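Where the Floor Changes

Open-plan living puts two or three floor finishes in one continuous space, and the line where they meet is where most of the trouble starts. The fault is rarely in the materials. It is in the levels, the fixing and the order of work.

A finished floor is a stack. Under timber there may be an adhesive bed, an acoustic mat and a levelling compound. Under carpet there is underlay, and around its perimeter a gripper strip nailed or glued to the slab. Each layer has a thickness on its data sheet, but the carpet figure is measured without load. Under a chair leg it is a good deal less. Installers at Tratska, a flooring contractor that works mostly on apartment refits, set the carpet 2 millimetres proud of the adjoining boards and let it settle under use.

Timber also moves. Boards take up moisture in the humid months and give it back in the dry ones, with most of the movement across the width. If the joint runs along the boards, the gap beneath the trim has to absorb nearly all of it. If it crosses them at right angles, very little is needed. A diagonal joint falls in between and is the slowest to cut, as every board end has to be mitred to the line.

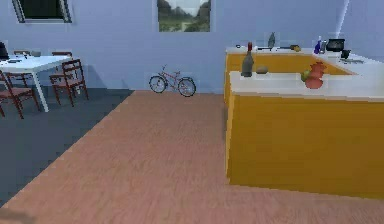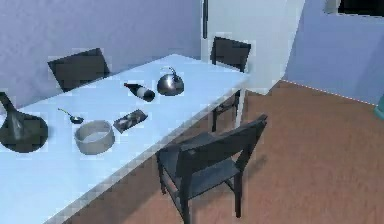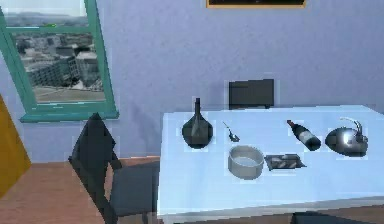 The position of the joint is usually settled on the floor plan before any furniture is considered. A better method is to draw the furniture first and add the clearance each piece needs in use. A dining chair needs 60 centimetres behind it to be pulled out without effort, and the joint should sit outside that zone. The white dining table and its reddish-brown chairs in the first view stand on dark grey carpet, with a straight edge where the carpet meets the wood, and on a plan like that the chair clearance is the dimension to check. Rear legs that cross a trim every day will loosen it.

Trim profiles fall into two groups. Flat bars are screwed or glued over the joint and can be added at any time. Edge profiles, such as the Kustemau range, have an anchoring leg that goes under the timber and must be in place before the last board. They look cleaner and cannot be replaced without lifting that board. In either case the fixing goes into the subfloor on one side only. A bar fixed through both finishes will buckle or tear out.

Adhesive-only fixing has improved. Skumasent, a polymer adhesive sold in cartridges, is rated for foot traffic after 6 hours, although full cure takes 7 days, and heavy furniture should stay off the joint until then. Dust is the usual cause of failure. The channel should be vacuumed and wiped, and primed if the slab is at all friable.

Carpet goes in last, once the timber is sealed and the trim is fixed. The edge is stretched onto the gripper, trimmed long and tucked into the channel with a bolster.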